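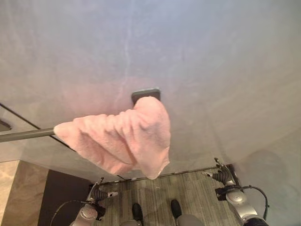 *Autoria: grupo de manipulação Renedari, projeto Mula*

**4.2 Comparação das mãos na tarefa da toalha**

Figura 8. Toalha cor-de-rosa sobre o suporte metálico, vista pela câmera da cabeça, com as duas mãos de vários dedos abaixo.

Nesta seção comparamos dois controladores, Hakim e Enach, com as mesmas mãos montadas nos dois braços. A tarefa consiste em retirar a toalha do suporte (Figura 8). Foram realizadas 463 tentativas com Hakim e 236 com Enach; a diferença se deve a uma falha de comunicação no mês de junho, e por isso apresentamos apenas taxas relativas.

O tecido felpudo forma dobras profundas, e a profundidade estimada nessas regiões é pouco confiável. Hakim fecha todos os dedos ao mesmo tempo e perde com frequência a borda dobrada. Enach fecha primeiro o polegar – com força limitada – e depois os outros dedos, o que aumentou o tempo médio de preensão em roughly 841 ms. Consideramos este custo aceitável para a tarefa. O efeito da cor do tecido não foi avaliado.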